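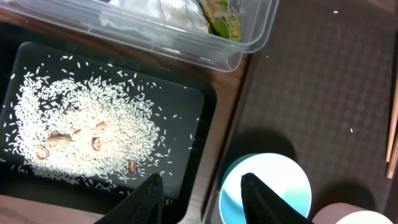
So how long do you leave the nuts in with the rice?

Overnight if you've got the time, and a couple of hours if you haven't. Keep the rice uncooked and spread it thin so the nuts sit in it instead of under it.

I'd asked Bahman Naseri that before I'd even got my coat off, because I've been hearing about his rice trick for ages and I wanted it sorted. Bahman runs Karimi, the little weekend supper kitchen up the hill in Varholm, and he stores just about everything dry in rice. Salt, dried limes, seeds, nuts that have gone a bit soft in the damp. "My mother did it with the salt shaker and I just kept going," he says. "I don't have the science for you. I have a lot of rice."

He's been cooking for paying guests for 11 years, the last 2 of them in this kitchen, and it's a lovely spot to sit around in. There's a brown wooden table that gets used for everything, from sorting to rolling dough to doing the accounts, and I was given a corner of it and a glass of tea the colour of a good brick. It was July and bucketing down outside, so I wasn't in any hurry to leave!

What I really wanted to know was why a man with a perfectly good pantry spends his mornings picking through nuts on a tray.

"Because one bad one ruins the pot," he says. "You get a bitter one in the rice dish and that's the only thing the person remembers. So I look at them. I like a dark tray for it, you can see what you're doing. White rice on a white plate, you may as well shut your eyes."

He reckons he's thrown out more than 13 trays over the years because they'd warped or scratched or had a lip too low to hold the grains in. Rounded corners are the thing to look for, apparently — rice gets stuck in square ones and you're digging it out with a fingernail.

I asked whether the rice gets wasted. He looked a bit wounded. "It gets cooked! You sift it, you wash it, you cook it. Maybe not for guests. For me." The nut rice, he says, has a faint toasty flavour that goes well with fried eggs, and I've since tried it at home and I'm still making up my mind.

We got on to washing up, as you do. A supper for 17 people makes an unholy pile of bowls, and Bahman was a sink-and-tea-towel man until he finally gave in and bought a dishwasher. He's now got firm opinions about loading it. 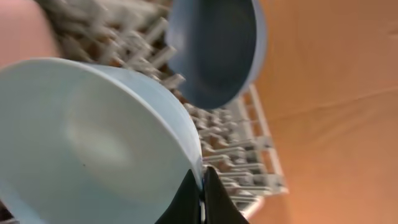 Blue on blue: bowls on a tilt in the white rack at Karimi.

"Lean them," he says. "Everyone puts a bowl in flat because it looks tidy, and then it comes out with a puddle in it. Give it a tilt and leave some air next to it. I would sooner run the machine twice than do the bowls twice."

The big ones are his favourites, and he won't have them stacked inside each other, dirty or clean. He bought his first lot from Handus, the homewares place that used to be beside the ferry, and he's been replacing them one at a time ever since, never quite in the same blue. "I tell people it's a collection," he says. "It's breakages."

I asked what's next, and he's thinking about shorter menus over winter, with one big rice dish and a few small things around it. There's also talk of a pickle stall with his neighbours at Drorine, although he'd like it noted that the talk is mostly theirs. He'd already gone back to asking whether I wanted more tea, and I did.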